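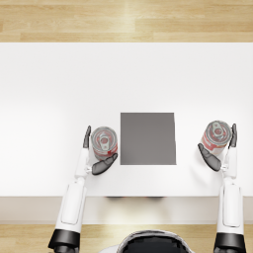
**Who decides whether a robot did a task well?** A small group of people with a written rulebook, and right now we're looking for more of them.

## Call for participants: the Pelthorpe handling rules, second draft

We're writing a shared set of good-practice rules for two-armed robots that handle everyday objects on a tabletop, and we want readers, graders and arguers. If you've ever watched a hand close on a can and thought "well, I wouldn't have picked it up like that," you're exactly who we want to hear from!

The first draft came out of a long weekend at Wurnside and it shows. It has 17 rules. A few are solid (when to call a grasp finished, how to log a restart). Others are a mess - Rule 9 uses "contact" in two different ways, and the part on handing an object from one hand to the other was written by three people who never agreed. Simulated runs and real ones are also judged by the same wording at the moment, and we think that needs to change.

### What you'd be doing

- Grading short clips against the draft, working alone, up to 20 in a sitting
- Marking any rule you had to read twice
- Joining 4 group calls where we go through the clips people graded differently
- Suggesting new wording, as blunt as you like

The full set has 319 clips, all simulated, and they'll be shared out among everyone who joins. Please don't talk over your grades with other participants before a call. The disagreements are the useful part, and we'd hate to lose them.

### Who can join

Anyone 18 or older who reads English comfortably and has a computer with a decent screen. We have plenty of engineers already, so we'd especially love people from packing, kitchens, occupational therapy, machine safety or inspection work. No coding. If you sell or build robot hands for a living you're still welcome, just tell us on the form and we'll note it next to your comments.

Calls are on Sunday at 4 p.m., with captions. Participants are paid by the hour for both grading and calls, and named in the final text if they want to be.

### How to apply

Send a few lines to Sneha Garg at the Pelthorpe office with "Handling rules" in the subject. Tell us what you do and one thing you think a robot should never be allowed to count as a success. Ravindra Dubey and Mabli Harries read every reply. Grading starts in December.

Questions about pay or access needs go to Kiran Bisht.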